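Windley Paper Nights: your questions

I get the same handful of questions before every paper-cutting evening, so I've put my answers in one spot. If yours isn't covered, email me (I'm slow in September, sorry!).

Do I need to bring my own scissors?
Nope, but you can if you have a pair you love. Long blades are great for big sweeping cuts, and I use little ones for the fiddly bits.
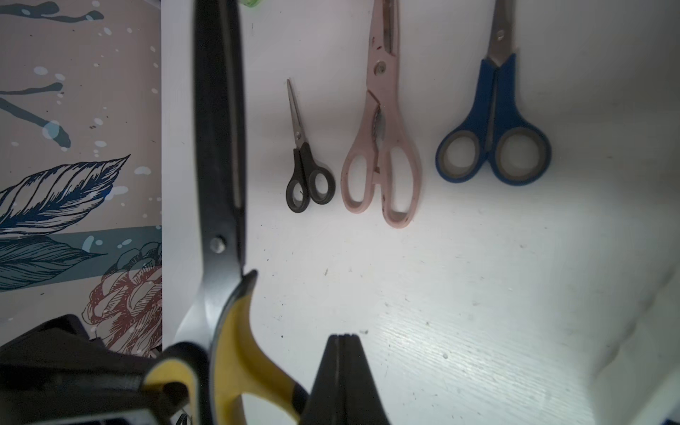

Long black blades, yellow-and-black handles.

What does it cost?
It's $45 a seat, paper and tea included. The family ticket is $70 and covers one grown-up and 2 kids.

Where do I park?
Behind the Birkell building, off Tallunska Road. The front lot gets locked early and I have been stuck in there myself, so please use the back one!

When's the next one?

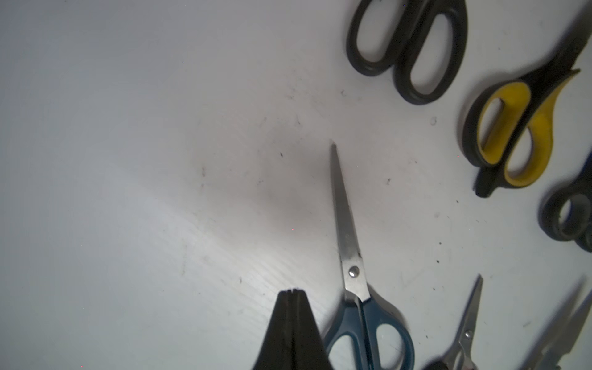
Windley, 20th December

Doors open at six and we start cutting at half past. It's the snowflake night, so it fills up fast. I hold seats for a day if you email, then they go to the waiting list.

What paper do you use?
Mostly Vaněk, the thin kind, because it folds into twelfths without fighting you. Regular printer paper works fine at home (just fold it fewer times or your hand will hate you).

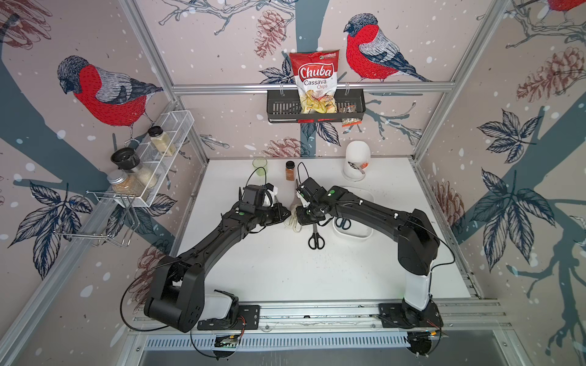

Scissors and a coil of pale cord on the table.

Can I hang my snowflakes right away?
Sure! I like to press mine under a heavy book overnight first, but plenty of people tie them up in the car window on the way home.

Can I book you for a private party?

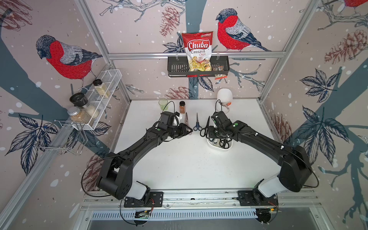 Yes, and I love doing them. A private evening is $235 and I bring everything, including the playlist, which you're welcome to veto. Send me your date and the number of guests and I'll write back with what's open.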